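The Lighthouse Keeper's Other Job

Very short, very odd stories are having a good year in Cultwood, and the people who write them would like you to stop asking what they mean

By Sidra Janjua

October 9, 2024

The first story Tanveer Arain ever published was about a man who inherits a flight of stairs. There is no house attached. The stairs are delivered on a lorry, the man signs for them, and by the end of the page he has married someone he met on the landing. It ran to 211 words, and Arain's mother asked when the rest was coming.

"I told her that was all of it," he says. "She said she'd wait."

That was seven years ago. Arain now edits Serley, a magazine of stories so brief that several could be printed on a bus ticket, and one of them was. Each issue holds 33 pieces. Past contributors have covered a village that votes to postpone its river, a dentist who keeps finding the same tooth, and a lighthouse keeper who moonlights as a different lighthouse.

For the last issue, Serley was sent 2569 stories. Arain and his deputy, I-seul Yang, read all of them between January and March, mostly in Yang's kitchen, mostly in coats.

"A lot of them have a moth in," says Yang. "I don't know who started it. We had a moth who was a magistrate, and then a week later a completely unconnected moth who was also a magistrate. We took the second one, it had a better ending."

What counts as a better ending is where the two of them part company. Arain likes a story to stop as if its author had been called to the door. Yang likes something to land, even if it lands on the wrong roof. They have argued over a full stop for most of an evening, and both of them can still tell you which one.

The form is old enough. Fables did it, and so did the sort of joke your uncle tells where the punchline has been mislaid since his youth. What has changed is that people are now doing it on purpose and filling in application forms about it. The Mengal Prize, paid for by Adeel Mengal out of a career in commercial flooring, gives its winner a cheque and a rug. Mengal had expected to sponsor a novel.

"They told me it was for fiction," he says, quite cheerfully. "I cleared a fortnight to read the winner. I'd finished before the kettle boiled."

He has read it nearly 33 times since, he says, and has changed his mind about the goat.

Rules, such as they are

Ask any of the Serley crowd how it's done and you will get a shrug, then forty minutes of instruction. Junaid Bukhari teaches the evening class above the old post office, and he has boiled his advice down to a sheet that he hands out at the start and disowns by the second week.

The sheet says to begin with a job. A person with a job has somewhere to be, which saves you a paragraph. It says to allow one impossible thing and then be terribly boring about it: if a woman is married to the weather, we should hear about the mortgage. It says to leave out dreams. It says, in capitals, NO MOTHS.

I went along to the class with a story about a cartographer who is allergic to the north. Bukhari read it out in a level voice, which I have since learned is the only voice he has, and said that I had explained the allergy. I had thought this was courteous of me.

"You've given her a doctor," he said. "Sack the doctor."

I sacked the doctor. The story lost half its length and, I am sorry to report, got better. The man beside me had written four sentences about a retired horse who takes up bookkeeping, and people were wiping their eyes. 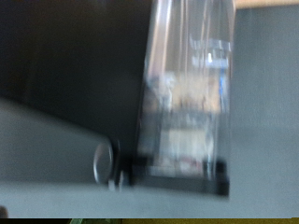
What does it mean, though?

This is the question every one of them dreads, and it gets asked at every reading by somebody in the second row. Arain used to say the stories meant whatever you liked, until a listener told him at some length what she liked. These days he says they're about grief, and people nod and go and buy a drink.

Yang has no patience with any of it. Her own collection, Prerance, comes out in the spring, and its title is a word she made up for the feeling of arriving early and having to walk round the block. There is a story in it about a town where everyone has it at once. The pavements wear out. A bypass is proposed.

"It's about a bypass," she says.

Adeel Mengal, meanwhile, has started writing. He has sent Serley one story so far, under another name, concerning a carpet fitter who finds a smaller room beneath each room he measures. Arain spotted the author by the underlay, on which the piece is unusually sound. It's on the maybe pile in Yang's kitchen, below a magistrate.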